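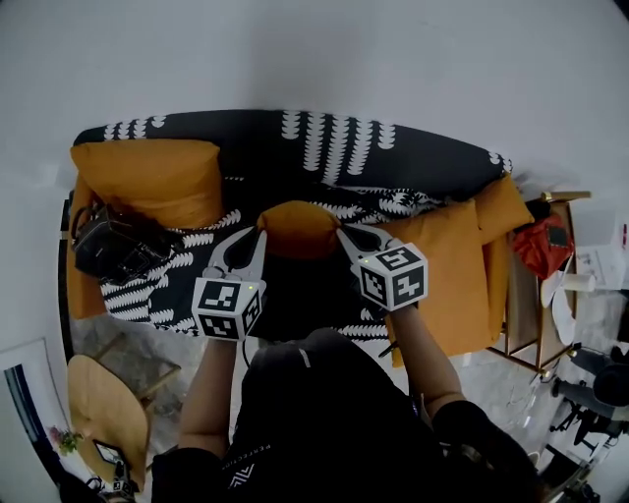
The black sofa with the mustard cushions, front room

From: Raquel Pinheiro
To: Himinau home list
Date: Saturday, December 2, 2023

Magnus Semple wrote:
> Lovely cushions, Raquel, but doesn't all that orange fight with the
> patterned sofa? And do you keep a throw on the seat all year?

Hi Magnus, and hello to everyone who wrote to me off list (so many of you, thank you!),

I did worry about the orange, and I dithered over it from February until the summer sale at Bettencourt. But the sofa is black and white and the wall is so pale that I think the room can take it, and I do love coming home to it on a gray evening.
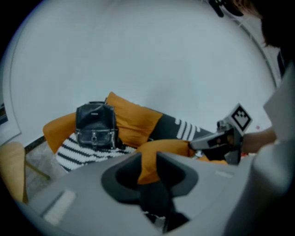
The throw stays on all year, yes, and I wash it every 2 weeks on 30, then dry it flat over the bath. I like it pulled well across the left part of the seat, under the bag with the silver buckle, as that's the end where everything gets put down in our house, however often I mention the hooks in the hall. The cushions I just plump and turn.

Othmane, I'll send you the cover pattern tonight.

Warmly,
Raquel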